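Skideck Selected for Palton Film Festival

PALTON, 10/02/2024 — The feature film Skideck has been selected for the New Voices section of the Palton Film Festival. Produced by Oveo Pictures, the drama follows two sisters who reopen their family's roller rink. It was chosen from 376 entries.
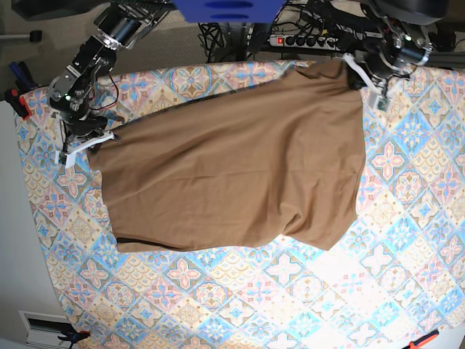

Screenings

The film will be shown at 4 p.m. on the opening day at the Price Theater, with a second showing the next evening. Seats are free for festival pass holders.

Filming ended in July after roughly four weeks of work in and near Palton.
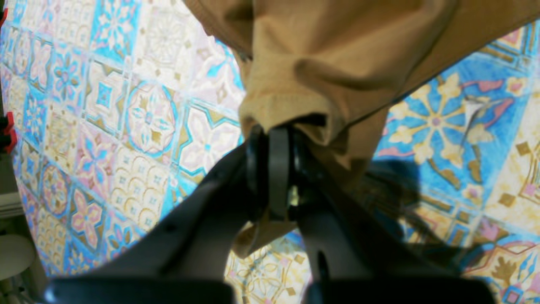
Oveo Pictures will announce theater dates after the festival — press passes may be requested from the festival office.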